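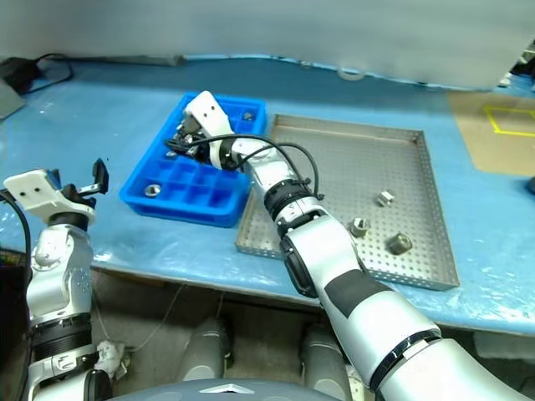

Open Day at Zoretano: Your Questions

Reading time: 2 minutes

When is the open day?
It runs in December, from 9 in the morning until the last group leaves. Groups are let in by ticket.

How many people can come?
We have 200 tickets. The viewing area holds 70 people at a time, so you may have to wait in the lobby.

What will I see?
A two-armed robot working with small metal parts at a table. The parts sit in a blue tray divided into cells and in a steel tray with holes. Each group gets a short talk first and can ask questions at the end.

Can I stand close to the table?
You can stand at the yellow rope. Please keep bags and coats behind it.

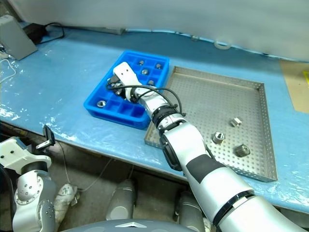

Pongsiri wrote to us after last year's visit that the talk was too short and the question time was the best part, and asked for more of it. We have added 9 minutes to each session.

Can I bring children?
Yes, with an adult. Children need their own ticket.

Can I take photos?
Yes, without flash.

Where do I park?
Use the Wotell lot across the street. Parking is free with your ticket.

This site uses cookies. By continuing to browse, you accept our cookie policy.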